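The Boltham Bench, Issue Notes
24 Jan 2022

The great worktop question

Every winter this newsletter gets a pile of letters on one subject, and it is never the one I wrote about. In the fall I gave you two full pages on drawer runners and received a single reply, which was a change of address. One passing remark about oiling a kitchen counter and the mailbag needed its own chair.

So, oil. Mei Kasprzak writes from the far side of Castellanos to say she has been rubbing mineral oil into her butcher block every month, as instructed by the man who sold it to her, and would like to know when she may stop. Mei, you may not. You bought a counter and got a houseplant.

You can, however, slow down. A top that has had a year of regular oiling usually wants a coat only when it starts to look thirsty. Drip a little water on it. If the drops sit up, leave it alone and go do something else with your Sunday. If they soak in and leave a dark patch, it's time. Wipe on a thin coat, wait twenty minutes, wipe off what the wood didn't drink. People skip the last part and then write to me about stickiness.

Stefaniia Kravchuk takes the opposite view and has never oiled hers at all. She says it has "character." I have seen it. It has a ring from every pot she has owned, and one from a pot she denies owning. She is perfectly happy, and her soup is better than mine, so I'll leave it there.

Color is the other thing you argue about. Half of you want a pale top to stay pale forever and the other half want it to look like a ship's cabin by March. Plain mineral oil deepens the tone a little. Linseed goes yellow and keeps going. If you love the light look, try whatever you plan to use on the underside first, and look at it again after a week.

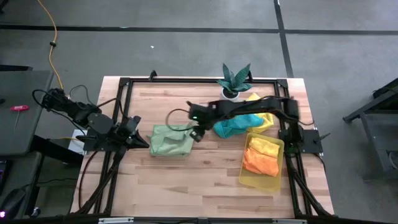 Scratches and burns

A shallow scratch comes out with 180 grit and some patience, going with the grain, then 220, then oil. Sand a wider area than you think you need or you'll have a small dish in the counter where the peas collect. Burns are the same job with more swearing. The deep ones can stay. My own counter has a perfect print of a skillet from the evening I learned the trivet was in the dishwasher.

What it costs

Tulletti's yard has lengths of maple top at $1,000 and a thicker one at $2,000, and the clerk there will tell you the second lasts twice as long. Neither of us will be around to check. Buy the cheaper one and spend some of the difference on a decent cutting board, then use the cutting board.

Next issue: hinges. Please write in about hinges.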